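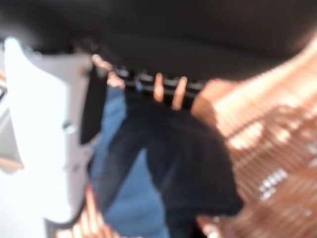
Finger-like shapes on what looks like a slotted part, under the dark edge.

1/ Small thread about moving a heavy piece of furniture when you are new to the country and do not know yet which word to use for it. I called it a cupboard. Jessie Ritchie says it is a sideboard. We agreed on "the Grendska", after the name on the old receipt.

2/ First lesson: take everything out before you lift. I left the cutlery inside because I thought, it is only forks. Forks are heavy when they are all together, and they slide.

3/ Second lesson: look for the place where you can hold it before you bend down. A smooth edge gives you nothing. If there are slots or a rail, put the fingers there, but ask first if this part is only decoration. I have one broken trim from my last flat in Dalau Street which can tell you more.

4/ Wiebke Lenz asked me if we used gloves. Jessie yes, me no. I feel better with bare hands what is moving and what is fixed. My mum would not agree with me.

5/ The hallway is 303 mm wider than the Grendska. On paper this is a lot. With two people, a doorframe and a pair of gumboots on the floor it is not a lot. Please move the gumboots.

6/ We stopped three times and put it down on an old doona. I had read that you can slide furniture on a doona over floorboards, and yes, this works very well – until the carpet begins.

7/ Somebody asked in the replies what removalists would cost. I got one quote, from Prerkel, 1297 dollars for the whole flat. For one sideboard and some boxes I found it too much, so I bought snags and bread for the helpers.

8/ It stands now under the window in the living room. The left door does not close properly any more. I will look at the hinge on Wednesday, after work. If you have a good trick for old hinges, please write it to me, with simple words for the tools!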